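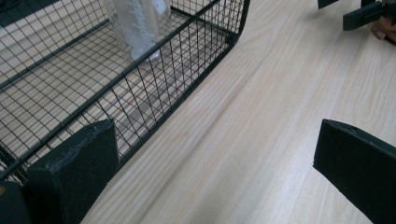 Wood grain and a wire mesh basket. Follow the lines with your eyes!

Why Does Wood Have Stripes?

When I was a kid I ate my breakfast at a wooden table, and I used to drive my spoon along the lines like they were roads (my cereal got soggy, but it was worth it). I always wondered who drew them. The answer is: a tree did!

A tree gets fatter as it grows. Every year it adds a new layer of wood just under its bark, all the way around, like pulling on one more sweater. In spring it grows fast and the wood comes out pale. Later in the summer it slows down, and that wood is darker and tighter. Pale, dark, pale, dark. Cut straight across the trunk and you see rings. A tree with 10 rings has lived through 10 growing seasons.

So how do rings turn into stripes? Think of a rolled-up jelly cake. Slice across it and you get a swirl. Slice it the long way and you get lines instead. Boards are usually cut the long way, so the rings show up as long lines running down the wood. We call that the grain.

Now look over near the right side of the picture, where the lines open up into big curvy loops, one inside the other. I love those! You can get loops when a saw skims through the curved layers of a tree at a slant. Woodworkers sometimes call them cathedrals, after the tall pointy windows in big old churches.

Can you find the line that's darker than its neighbors? It runs right through the middle of the tabletop. That one would have been my highway.

And what about the basket? No grain there. Wood grows, but wire has to be made. Metal gets pulled through a small hole, then a smaller one, until it's long and thin. The wires in this mesh cross over and over and leave little square and rectangular windows between them.

Try it yourself: lay a piece of paper on a rough bit of unpainted wood and rub gently with the side of a crayon. The grain may pop right up onto your page. I did 3 of mine in green and stuck them on the fridge.

Wilmer Cuervo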